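Home Our Work Grants Reports Contact

Skovura Repair Library – winter progress report
2025-12-20
Reading time: 2 min

Hi everyone at the Munudmont Fund, it's report time again, and I have a lot more to tell you than I did last time!

The big news is that we've now lent out 272 items since the grant started. Sewing machines are still the runaway favorite (I had my money on power drills, so what do I know). We had four machines when we opened and they were never on the shelf, so I used part of the equipment line to buy more. We're at 13 now and there's still a waiting list before the holidays.

Repair nights are going well too. We've held seven at the Lobo Street hall, and people have started bringing food, which I didn't plan for but am very happy with. Lamps and toasters are the usual stuff. Someone brought an accordion. We couldn't do much for it except admire it.

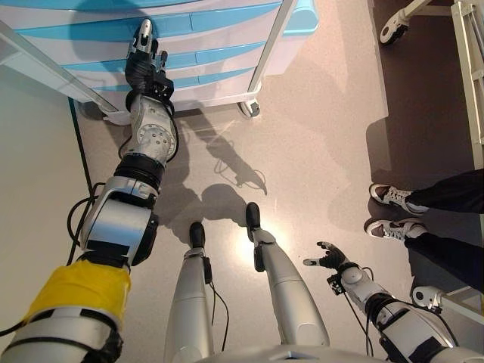 Money next. The rent came in under budget, and I'd like to move what's left over to the parts line if that's OK with you. Belts, bobbins and fuses go fast, and I've been buying them in small batches at full price – not smart. The spreadsheet is attached to the email, with the change marked in yellow.

Not everything went to plan. The online catalog is late. I picked Pralinano for the booking software and it's nice to use, but getting our old paper cards into it is slow going, and I badly underestimated how messy my own handwriting is. I'm now aiming for February. Until then people can still call or stop by.

One question for you: does the final report need receipts for every small part, or is a monthly total fine? I've kept them all in a shoebox either way.

Contact us | © 2025 Skovura Repair Library | Back to top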